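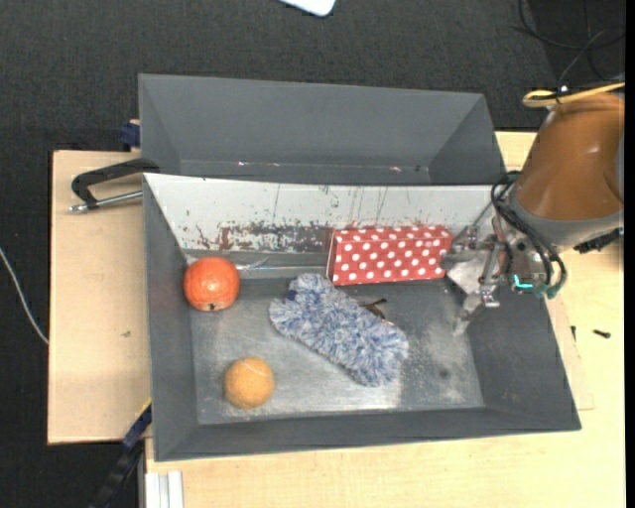
Grey bin, front position: fruit, tennis ball, blue and white fluffy thing. Second bin behind.

Cordero Odds and Ends: read me first

What this is

Cordero is a picture set of household clutter in grey bins. It has 660 pictures, taken from 69 fillings of the bin. A filling is one load of objects, tipped or placed in and then shifted about until we were tired of looking at it. The objects are the sort of thing that lives at the bottom of a hall cupboard, plus some fruit.

Everything was done at the Flomville workshop on one wooden table, which has a slight lean towards the window. Round objects know about the lean. If you find the balls favour one side in the later fillings, you have discovered our table.

What's in the bins

The object list is in objects.txt, one per line, with the name we used and the bag it is stored in. The names are plain and sometimes rude. We dropped the rude ones before release and replaced them with plain ones, so "fluffy" covers anything with strands, shag or pile, whether you would dust a shelf with it or wear it on your hand. We had an argument over duster versus mitt and "fluffy" won on the grounds of being short.

"Fruit, round, red" is the entry for anything in the pomegranate line. It was never cut open for the purposes of this project. "Ball, tennis" is always a well-used one. New ones were bought and then went missing, and there is a dog at Flomville.

"Scrap" means any small bit of shiny or see-through stuff on the bin floor. We did not plan the scraps. They are labelled because people kept asking what they were, and now we can say "scrap" with confidence.

The bins

There are 2 bins, both grey, set back to back. The front one does most of the work. Its rear wall is badly worn: scratches, chips, and a band low down where the paint has peeled to dark grey and reddish brown. The floor is scuffed as well and throws back bright patches of light near the front. Please do not label the peeled band as an object. An early helper did this across 300 pictures and they all had to be gone through again, on a Tuesday, with biscuits.

The small dark round spot on the right of the floor is not an object either. It is called "spot" in the notes and has no label.

Labels

Each object gets an outline and a name. Where one thing hides part of another, only the part showing is outlined. Small pieces poking out from behind something fluffy are the hardest to get right. If you cannot tell what a piece is, use "unsure". There is no prize for guessing.

Strands are outlined loosely. Anyone wishing to trace every strand may do so in their own time.

Known faults

The reflections get labelled as scraps now and then. Fruit was swapped when it went soft, so the same name may cover several fruits. The Kornport copy of the set has two bag names muddled, and the fix is in notes_kornport.txt. Lighting changes whenever somebody opened the blind.

Use

Free to use and share. If you print from it, please credit Cordero. The earlier set, Clavex, was all cutlery and is no longer looked after. Questions about spoons will be read but probably not answered.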